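12 Shares 3 Comments

I've been on enough automation tours to have a rule about them: whatever they demonstrate, ask to see it again with a different object. So when Levness opened its doors to the public I went in expecting the usual arm waving at children in the lobby, and that is how it began. An arm waved. A child waved back. There was coffee.

The building dates from 1893 and was a thread mill, then a warehouse, and the elevator seems to have been left over from the warehouse. I took the stairs. The first half hour was slides from Alcides Vieira, who runs the place and is a better speaker than most. He likes the word "effortless." I wrote it down four times and then stopped.

What I'd come for was one station upstairs. They call it Plurkwood, for reasons I asked about and didn't get. The idea is that a person holds a gripper by hand, does an ordinary job with it, and the recording is used to train an arm to do the same job later. The brochure gives this a single paragraph and makes it sound as if you pick the thing up and go. I wanted to know what has to be right before anybody picks it up, who checks, and how long it takes when it isn't right.

Fouzia Sandhu looks after the station and was the first person that day to answer a question with a number I could use. A gripper gets gone over every morning, and again any time it's dropped. "Any time?" I said. Any time, she said, and they do get dropped. She has a paper log for it on a clipboard. I was allowed to read it. The entries for one bad week in July of last year ran onto the back of the sheet, most of them in the same handwriting and most of them saying "R finger loose."

The worst wear is at the joints and the finger pads. The pads are a consumable, which the brochure leaves out. Levness plans on 3000 closings per set, a figure Fouzia described as "hopeful." When the faces get shiny the gripper starts losing thin things first, so you can be recording bad sessions for a whole afternoon before anyone catches it. Her test is low-tech: close the fingers, look at the gap, compare it against a gripper you trust. 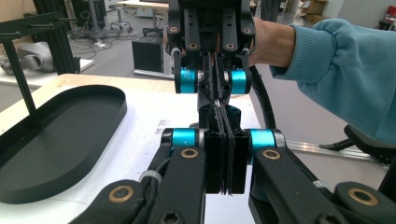
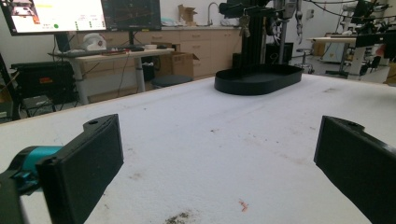 I asked what happens when the gap is crooked. You loosen the finger screws, seat both pads square, snug them down a little on each side in turn, and check again. Tanveer Malik, who does the repairs, reckons most of the trouble he sees comes from people tightening one side all the way and then the other. He also blames cables. A cable that's tied too tight pulls when the fingers open wide, and a cable that isn't tied catches on your sleeve. He has cut and replaced more cable ties than he has bearings. I believed him, mainly because it was the least impressive thing anyone told me all day.

Then the part I'd been waiting for. I asked whether the readings from one gripper match the readings from another. If two people record the same task with two grippers and one reads a hair more open than the other, what does the robot learn? There was a pause, and Alcides, who had come up behind us, said the software handles it. Fouzia said the software handles it if the zero is set that morning. Those are different answers and I'd like to have heard them argue it out, but a school group came up the stairs.

Setting the zero is simple enough. Fingers fully closed, hold still, save. Fingers fully open, hold still, save. What I didn't like is that nothing stops you from skipping it. There's no lockout. The session will record happily with yesterday's values. Tanveer wants one added and has asked twice. I'd want one too before I put any money into this, and I'd want the morning log kept with the recordings instead of on a clipboard.

I also got my second demonstration with a different object, since I'd asked. It was my own pen, and I'll report that the arm picked it up on the second try, which is better than I've seen at shows with ten times the carpet. Then I asked for my car keys and they said they'd rather not.

Lunch was downstairs, supplied by a caterer named Sethi, and I'd go back for the lentils alone.

If you go to the next one, skip the slides, go straight upstairs, and ask for the log. Wear short sleeves if you plan to try the gripper. It's heavier than it looks in the brochure and my wrist knew about it by the evening. There's some parking behind the building but you have to back out of it.

8 Likes Share this Leave a comment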